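August, a little after 9 p.m.

Went to the Brendby announcement at the old rail depot this morning and came home with a paper fan, a sunburn and a bad mood. They are going to build a plant here for battery casings. 400 jobs, says the banner. The banner was up before the council had voted on the land, which tells you how much suspense there was.

Valbona Nikolaidis did the talking for the company. She is good at it. She thanked the town, she thanked the state, she thanked the weather. Then Keith Stubbs got up for the council and said the same things slower. I wrote down the word "transformational" three times and then quit.

What I wanted to know was how many of the 400 are permanent. I asked, and was told the number covers "the full life of the project." So that means the guys pouring the concrete. Rakiya Onyeka had the handout and found it on the back, in the small type: 264 permanent positions once all the lines are running, with no year given. She read it out loud and the people in front of us turned around. Still a lot of jobs for a place this size. I would take 264. I just don't like being handed the other number first.

The water is what bothers me more. The plant hooks up to the Bolger Road main, and that main can't keep up with the houses on it now. Ashton Grimshaw says the company will pay for the upgrade. I asked him where it says so and he said it's "understood." I have heard that before. It was understood that Votau would clean up their lot when they left, and there are trees growing through the loading dock.

Jailson Queiroz came by after supper. He wants to apply, and why shouldn't he — he's been driving an hour each way to Plirurach for years and his back is shot. I tried to keep my mouth shut and mostly did. He thinks I'd complain if they paved the street in gold. Probably I'd ask who was paying for the gold.

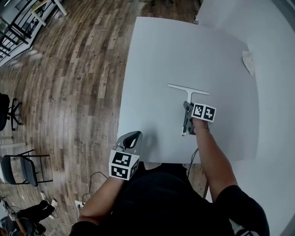
White table, black shirt, a gripper in each hand.

Lot 2183, by the way. That's the parcel, the long one behind the feed store with the ditch. I looked it up on the county map tonight and it's still listed as farm use. Somebody has to file for the change and there has to be a hearing, or there did the last time I read the rules. I'll call the clerk in the morning and find out when it is. Rakiya says she'll come if I promise not to stand up more than once.

Didn't water the beans. Do it before coffee.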